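Skovel Screener
Fundamental stock screening software for individual investors

Overview

Skovel Screener is a desktop and browser tool for people who pick their own stocks and want to sort through company filings without building the spreadsheet themselves. It covers common stocks listed on the major US exchanges and reads the numbers from quarterly and annual reports after they are filed. You set the conditions, the program returns the companies that meet them, and you can save the list and run it again whenever you like.

The screener does not rate stocks or issue buy and sell calls. There is no star score and no model portfolio.

What you can screen on

The current release has 53 data fields. They are grouped under valuation, balance sheet, cash flow, growth, dividends, share count and ownership. Any field can be used as a filter, a sort column or both. Filters can be set as a fixed value, as a range, or against the company's own past, so you can ask for stocks trading below their ten-year median price-to-sales ratio as easily as stocks trading below a ratio of 2.

The share count group was added at the request of users who follow buybacks. It shows gross repurchases, shares issued to employees and the net change side by side. A company can spend a good deal of money on its own stock and still end the year with more shares outstanding, and the net figure makes that easy to spot.

Financial companies are handled separately. Banks and insurers have their own set of ratios, and they are left out of screens that use enterprise value unless you choose to include them.

Industry groups

Every company is placed in one of 90 industry groups. The groups are narrower than those in most free screeners. Food producers, for example, are divided into packaged snacks, meat and poultry, dairy, bread and baked goods, and several others, so that margins are compared between businesses that buy the same kinds of raw materials. 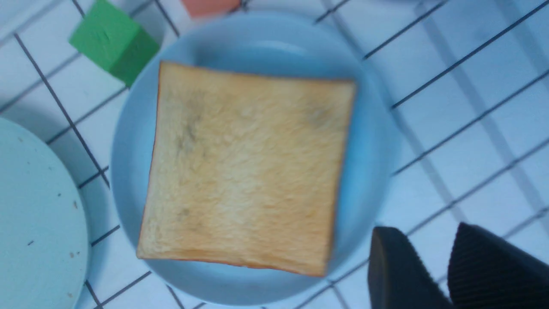
White sandwich bread on a blue plate. Bread and baked goods has its own industry group.

You can rename groups or move a company from one to another in your own copy. Changes are kept when the data updates.

The Trurnex backtest module

Trurnex is an add-on that runs a saved screen against past data. It uses figures as they were first reported, before later restatements, and it keeps delisted companies in the sample. Results are shown before and after trading costs. The cost assumption is set by the user and starts at zero, so please change it before reading anything into the output.

Trurnex rebalances monthly, quarterly or yearly. It does not support intraday or weekly testing, short positions or options. A test returning fewer than 4 holdings in any period is flagged in the report.

Data and updates

Prices are end of day. Fundamental data is supplied by Pronon and loaded overnight, with a full rebuild each Monday before the market opens. During busy reporting weeks, such as early November, smaller companies may take an extra day to appear. The date of the latest filing used is shown next to each company name.

If you find a wrong number, right-click the cell and choose Report. Corrections go into the next rebuild.

Import and export

Lists can be exported as CSV or sent to Abera Ledger if you use it for portfolio records. Holdings can be brought in from Abera Ledger or from a CSV file with ticker, share count and cost. Links to brokerage accounts are not offered, and the program cannot place trades.

System requirements

Windows 10 or later, or a current version of macOS
8 GB of memory (16 GB suggested with Trurnex)
622 MB of disk space, not counting saved backtests
Internet connection for data updates
The browser version runs in current releases of the common browsers and does not include Trurnex

License and support

One license covers one person on two computers, plus browser access. Licenses run for a year and do not renew automatically unless you turn that on under Account. Trurnex is sold separately and needs an active screener license.

Support is by email. The manual is included under the Help menu and can also be downloaded as a PDF before purchase.

Skovel Screener is a research tool and does not provide investment advice. Screen results and backtests are based on past data and do not predict future returns.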